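Skumex Mowat 338 Portable Solar Panel Kit

Item 723. In stock, ships from our Grudcombe warehouse.

Folding solar panel for sheds, campers, boats, cabins, a long weekend off the grid. Four panels, fold up like a road atlas. Carry handle on top. Kickstands on the back so you can tip it toward the sun. Comes with the Kodano charge controller already wired in — no separate box to buy, no guessing which lead goes where.

The Mowat replaces our older two-panel kit. Same cables, same plugs. If you have the old one you can keep your extension lead.

What's in the box

Mowat folding panel
Kodano controller (fitted, back of panel 2)
16 foot battery lead with clamps
Adapter lead for round plug power stations
Carry bag
Printed manual, English only for now

Good for

Topping up a 12 volt battery. Lights, phones, a small fan, a laptop if you're patient. Will not run a microwave, kettle or space heater. We get asked this every week. A bigger battery doesn't change it much, you still have to fill the thing. 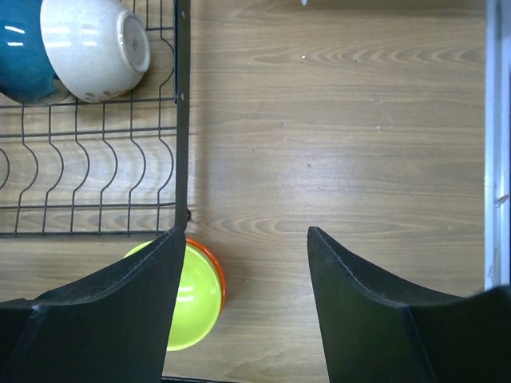
Two bowls in a black wire dish rack.

Setting it up

Unfold it all the way. Half open won't do much. Clamp the battery first, THEN face the panel to the sun. Red to red, black to black. Green light on the controller means charging, amber means low light, red means you swapped the clamps — take them off and start over, there's a fuse.

Watch for shade. One tree branch across one panel drags down the whole kit. Move it a few feet and check the readout again. Wipe with a damp cloth, no scouring pads, no glass cleaner with ammonia.

Rain is fine on the panel side. The controller is splash proof only so dont leave it lying in a puddle. Bring everything in if the wind picks up. The bag has loops for tent stakes but those are for light wind.

Specs

Rated output: 338 watts, full sun
Battery types: lead acid, AGM, gel, lithium (set this on the controller before you connect)
USB ports: two
Frame: none, fabric backed
Controller screen: volts, amps, watt hours since last reset

Questions we get

Can I link two kits? Yes, with the Kodano splitter, sold seperately. Two max.

Can I leave it up on the roof all year? No. It's a portable. Look at our fixed panels.

Does it work in winter? Yes, less. Shorter days, lower sun, so stand it up steeper.

Warranty and returns

Panel two years, controller one year. Returns inside 30 days, unused, in the bag. More than 1,000 kits sold so far, and the usual return is a wrong battery setting, so check that first. Next batch with the longer lead is due in October. Price stays the same.

Page updated 12 August 2020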